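열쇠의 자리

1. 빈 고리 네 개

살마 엘 우아피는 비스트스테드의 아파트 3층에 산 지 7년이 되도록 열쇠를 같은 곳에 두 번 놓은 적이 없었다. 냉장고 위, 외투 안감 속, 쌀통 뚜껑, 한번은 양파 망 안. 양파 망에 대해서는 본인도 할 말이 있다고 했지만 들어 보면 별말은 아니었다.

오트만 아므라니가 열쇠걸이를 사 들고 온 것은 6월 어느 저녁이었다. 헤가지 상점가의 잡화점에서 파는 검은 금속 제품으로, 가로대에 짧은 고리가 네 개 달려 있고 그 밑에 길쭉한 타원형 받침이 붙어 있었다. 가격은 26디르함. 오트만은 영수증을 버리지 않고 탁자에 올려놓았다. 선물이라고는 했지만 선물값이 얼마인지 상대가 모르는 것은 또 싫은 사람이었다.

"고리가 네 개네." 살마가 말했다.

"응."

"우린 열쇠가 한 묶음이잖아."

"앞으로 늘 수도 있지."

살마는 앞으로 무엇이 늘어야 열쇠가 네 묶음이 되는지 잠깐 생각해 보았다. 별장, 자동차, 그리고 또 하나의 별장. 둘의 통장에는 그달 치 전기 요금이 겨우 들어 있었다.

"밑에 받침도 있어." 오트만이 덧붙였다. "동전 같은 거 놓으라고."

"동전은 있고?"

그날 밤 열쇠걸이는 탁자 한가운데에 섰다. 원래 그 자리에 있던 과일 그릇은 창턱으로 밀려났다가 다음 날 낮에 복숭아를 모두 익혀 버렸다. 익었다는 것은 살마의 표현이고, 오트만은 잼이라고 불렀다.

규칙도 생겼다. 오트만이 프론포트 해운에서 가져온 메모지에 적어 냉장고에 붙였다. 첫째, 들어오면 건다. 둘째, 나갈 때 뺀다. 셋째 줄에는 번호만 있고 내용이 없었다. 살마가 셋째는 뭐냐고 묻자 그는 아직 겪어 봐야 안다고 했다.

처음 며칠은 훌륭했다. 살마는 문을 열고 들어와 신발도 벗기 전에 탁자로 가서 열쇠를 걸었고, 그래서 마루에 모래가 깔렸다. 그다음에는 신발을 벗고 걸었다. 그다음에는 장바구니를 내려놓고, 물을 한 잔 마시고, 전화를 받고, 걸었다. 어느 날부터는 전화를 받는 데까지만 했다.

"탁자까지는 갔어." 살마가 말했다.

"탁자가 규칙이 아니잖아. 고리가 규칙이지."

"고리에서 한 뼘이야."

"한 뼘이면 안 걸린 거야."

살마는 이 말이 꽤 마음에 들지 않았다. 한 뼘 떨어진 열쇠는 찾을 수 있는 열쇠였고, 찾을 수 있는 열쇠라면 그녀의 기준으로는 정리가 끝난 물건이었다. 양파 망에 비하면 눈부신 발전이기도 했다.
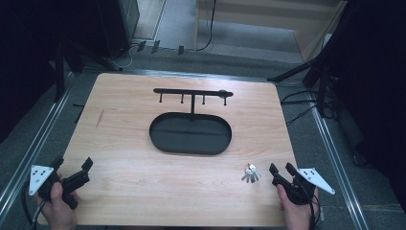 2. 우델 씨네 문

사건이라고 하기에는 작은 일이 그 주에 있었다. 아래층 우델 씨가 여행을 가면서 화분에 물을 달라고 열쇠를 맡긴 것이다. 오트만은 그 열쇠를 받아 들고 계단을 두 칸씩 올라왔다. 살마는 그가 그렇게 기뻐하는 얼굴을 결혼식 때도 못 본 것 같았다.

"두 묶음이야." 그가 말했다.

"남의 거잖아."

"우리 집에 있으면 우리 고리에 거는 거지."

그는 우델 씨의 열쇠를 맨 오른쪽 고리에 걸고 한 걸음 물러나 바라보았다. 그러고는 우리 집 열쇠는 맨 왼쪽에 걸어야 균형이 맞는다며 오른손을 내밀었다.

"열쇠 줘."

살마는 주머니를 뒤졌다. 가방을 뒤졌다. 받침에는 우표 한 장과 머리핀이 있었다. 탁자 위에는 영수증이 아직도 있었다.

"들어올 때 네가 문 열었어?" 오트만이 물었다.

"네가 열어 줬지. 나는 수박 들고 있었고."

그러니 오늘은 아닌 것이었다. 둘은 어제를 되짚었다. 어제는 살마가 빵집에 갔고, 세탁소에 갔고, 109번 버스를 탔다. 버스에서 내려 집에 들어왔으니 그때까지는 열쇠가 있었다는 데에 둘 다 동의했다. 오트만은 메모지를 꺼내 동선을 그리기 시작했고, 살마는 그가 빵집을 실제보다 크게 그리는 것을 보고 배가 고파졌다.

냉장고 위에는 없었다. 외투는 여름이라 상자에 들어가 있었다. 오트만이 쌀통을 열자 쌀벌레 한 마리가 나왔고, 그 문제는 나중에 다루기로 했다.

"양파 망 봤어?" 그가 조심스럽게 물었다.

"사람을 뭘로 보고."

그녀는 그렇게 말해 놓고 그가 화장실에 간 사이에 양파 망을 들여다보았다. 양파뿐이었다.

열쇠는 해가 진 뒤에 나왔다. 창턱을 닦던 오트만이 과일 그릇을 들었는데, 그 밑에 납작하게 깔려 있었다. 살마는 복숭아 그릇을 그쪽으로 옮긴 사람이 누구냐고 물었다. 오트만은 대답하지 않고 열쇠를 물에 헹궜다. 복숭아즙은 생각보다 오래 갔다.

그는 열쇠를 맨 왼쪽 고리에 걸었다. 그리고 냉장고로 가서 셋째 줄을 채웠다. 살마가 어깨 너머로 읽어 보니 '과일은 따로'라고 적혀 있었다.

"저건 네 규칙이네." 그녀가 말했다.

"공동 규칙이야."

그날 밤 우델 씨네 화분에는 물을 주지 못했다. 아침에 내려가려고 보니 맨 오른쪽 고리가 비어 있었고, 오트만은 벌써 출근한 뒤였다. 살마는 전화를 걸었다. 그의 주머니에서 무언가 짤랑거리는 소리가 먼저 들렸다.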